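Planex Student Manipulation Project

The Planex Student Manipulation Project is a robotics class and after-hours club at Cluvdale Technical College. Students teach robot arms to handle small household objects by recording the same tasks done by hand. It was started by Touran Parsa, a lecturer in control engineering, and grew out of a second-year module. The first full session was held on 11/06/2019.

Work at the tables

Members work in pairs. One student performs the task with a pair of handheld grippers while the other keeps the log and resets the objects. Each pair is given a task sheet and is expected to complete 200 recordings before moving on to the next. The early sheets cover picking up and placing small objects, usually with an open storage box on the table. Later ones use both hands at once – holding a lid while turning it, for example, or passing an object from left to right.
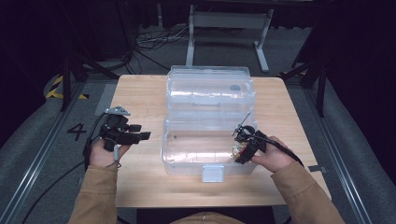 Data and software

Recordings are checked by a second pair before being added to the shared set, known as Gellon. Those with dropped objects are kept but labelled separately. By the end of the first year the set held 1,029 accepted recordings, 122 of them two-handed. The checking software was written by Zohreh Kermani, then a third-year student, and is still in use with minor changes.

Ranjbar Cup

Each April the members take part in the Ranjbar Cup, an internal contest. Teams have 10 minutes to run their trained arm on a task sheet it has not met before. Points are given for each object placed correctly, and a team may restart its arm once without penalty.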